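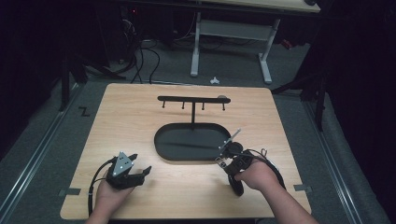
Suporte preto com quatro ganchos sobre tampo de madeira clara.

Rarkden procura assistente de loja e armazém (m/f)

Publicado em 2019-09-12

A Rarkden vende artigos para a casa e pequenos acessórios, em loja própria e por encomenda. Procuramos uma pessoa para a loja da Rua Ferreira, com apoio ao armazém duas manhãs por semana.

Funções
Atendimento ao balcão e por telefone
Reposição de expositores e etiquetagem
Preparação de encomendas e conferência com a guia
Registo de devoções e trocas no programa Ploler
Contagem de inventário em fevereiro

Requisitos
Escolaridade obrigatória concluída
Português falado e escrito; inglês básico
Experiência em comércio é preferida, mas damos formação
Disponibilidade para trabalhar dois sábados por mês
Carta de condução não é necessária

Condições
Contrato de 8 meses, com possibilidade de renovação
Vencimento base de 900 euros brutos, mais subsídio de refeição
Horário de 7 horas diárias, com uma hora de almoço
Desconto nos artigos da linha Janance após o período experimental

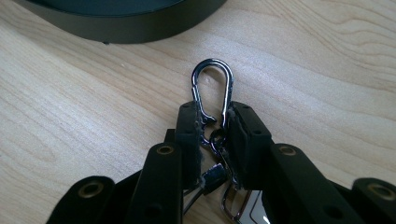 Como concorrer
Entregue o currículo na loja, Rua Ferreira, 101, ou deixe-o ao balcão em envelope fechado, dirigido a Quyên Đồng. Indique no envelope a referência "Loja e armazém" e um contacto telefónico. Não é preciso carta de apresentação.

As entrevistas são feitas na loja e demoram meia hora. Quem passar à segunda fase faz uma manhã de trabalho paga, com a equipa do armazém. Respondemos a todas as candidaturas, também às que não forem selecionadas.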